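The Well at Lolis

Liya Endale did not believe in dowsing, and she told Rami Nassar so before he had both feet out of the truck.

"You don't have to believe in it," he said. "You just have to pay for it."

The price was 643 dollars. She asked why it wasn't 640 and he said the three dollars was for parking. There was no parking at Lolis. There was a dirt road, a dead pump and a field her aunt had left her, along with a letter swearing there was water under it.

Rami walked the field with a bent coat hanger. He went slowly along the fence, then back, frowning like a man trying to remember a phone number. Near the old plum tree the wire dipped.

"Your wrists moved," Liya said.

"The wire moved my wrists."

"That's what somebody would say if he moved his wrists." 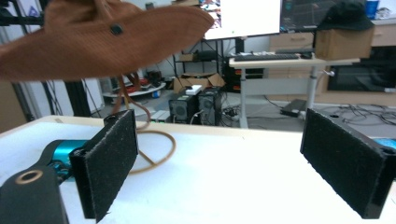 He scratched an X in the dirt with his heel and told her twelve feet, maybe less. Beverley Tapsell from the next farm had come over to watch and was already nodding. Beverley had nodded at the man who sold her magnets for her knees, too.

"He found mine," she said.

"You live beside a creek, Beverley."

"Well, he found it."

Liya wrote the check because the drilling crew from Skotwood wanted a spot marked by October and one spot was as good as another. She wrote "landscaping" on the memo line. Rami read it, folded it twice and didn't seem insulted.

When the truck was gone she picked up the coat hanger he had left on the fence post. She checked that Beverley was looking the other way, and then she started walking.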